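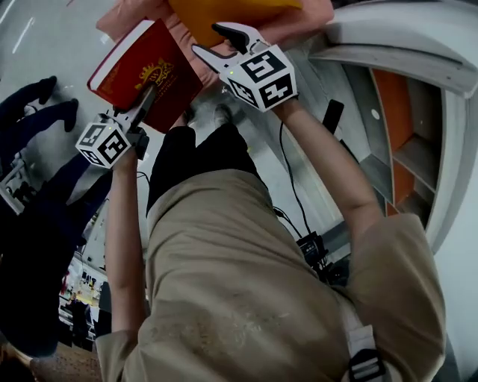 Deolinda Leitão
Contributing editor, Standards and Practice

Hand-held gripper demonstration, good practice in

Good practice in hand-held gripper demonstration is the body of rules, site procedures and working habits that governs the recording of manual tasks by people carrying robot-style grippers. The recordings are used to train manipulation policies. The field borrows from machinery safety, ergonomics, privacy law and laboratory record keeping, and most organisations work from an internal code supplemented by whatever workplace legislation applies where they operate.

One of the more widely copied internal codes is the Murnstead Code, drafted by Henrique Mota and Sofia Arruda for the Murnstead test rooms and later adopted, with changes, by Baudry and Prusmont. Unless otherwise noted, clause numbers in this article refer to the Murnstead text.

Scope

The code covers demonstrations in which the operator wears or carries all of the recording equipment. It does not cover teleoperation, in which a person controls a robot from a distance, or kinesthetic teaching, in which a person moves the arm of a robot by hand. Both are dealt with in separate documents.

Clause 2 divides tasks into household, retail and light industrial classes. Household tasks include shelving books, straightening cushions, folding linen and clearing a table. A red hardcover held in one gripper while the other reaches toward a pink cushion falls within the household class, and is treated as a two-handed task even where the hands work on separate objects.

Equipment checks

Marker cubes are inspected before each session. The printed faces must be flat, clean and free of glare, and a cube with a lifted corner is replaced, never taped. Where each gripper carries its own cube, the two must bear different marker identities, and the pairing of cube to hand is entered in the session log. Swapping the grippers partway through a session requires a new log entry.

Indicator lights are checked at the same time. The code leaves the meaning of each colour to the manufacturer but requires a card explaining the colours to be kept in the room.

Cables running along the forearm are to be routed so that the elbow can straighten fully without tension. Anything worn at the waist must be reachable by the operator without help. Harness straps are adjusted over clothing, with buckles placed where the wearer can release them with one hand. Simão Mota's commentary on the clause recommends that the release be practised at the start of the day, with the grippers already in hand, as a buckle that opens easily with free fingers may be awkward otherwise.

Finger pads are replaced when worn through or after 14 hours of logged use, whichever comes first. Prusmont uses the same limit but counts calendar days for pads used on food packaging.

Room and floor

The operator's attention is usually on the grippers, so the floor is given more weight than in ordinary workshop rules. Clause 5 requires level changes, loose mats and cable crossings to be removed from the working area or marked. Painted floor lines may be used to show the working area, but a line on its own does not count as a barrier.

Shelving and other furniture must be stable under a sideways push from a gripper. Units with curved or rounded frames are permitted. Free-standing units taller than the operator's shoulder are anchored.

A second person may stand within reach of the operator only if that person has been named in the session log. The second person wears closed shoes, stays out of the path of the grippers and does not hand over objects while a recording is running. At Baudry the rule is stricter and conversation is limited to the words "stop", "ready" and "again".

Working time

Fatigue is the most frequent subject of incident reports under the code. The grippers are not especially heavy, but they are held away from the body, and the wrist tends to stay bent. Clause 7 sets a maximum of 24 minutes of continuous recording, followed by a rest with the equipment put down. Resting the arms on a table with the grippers still held is not counted as a break.

A review of 211 session logs by Aníbal Morais found that dropped objects were more common late in a block than early in it, and that operators rarely asked to stop before the limit. The second edition therefore gave the supervisor a duty to offer a break at the halfway point. The operator may refuse it.

Handling of objects

Objects are to be gripped as a robot would be expected to grip them. Steadying an item against the chest, catching it with the forearm or nudging it with a foot is recorded as an intervention, and the take is flagged. Books are held by the boards or the closed block, not by a single cover. Soft furnishings may be pinched, pressed or dragged, provided the method is consistent with the written task description.

Glass, blades and hot liquids are excluded from the household class altogether.

Privacy and consent

Bystanders who may appear in a recording must be told before it begins, including those likely to be visible only in part. Consent is given in writing and can be withdrawn for 182 days, after which the material may already have been merged into a training set. Skurkanley, which licenses recordings to outside laboratories, requires a fresh form for every site.

Criticism

The code has been criticised for its length and for leaving calibration tolerances to an annex that was not issued until the second edition. Arruda has also argued that the household class is too broad, and that tasks near the floor should be separated from those at bench height. A revised classification is in draft.

See also: Fiducial marker; Imitation learning; Manual handling; Teleoperation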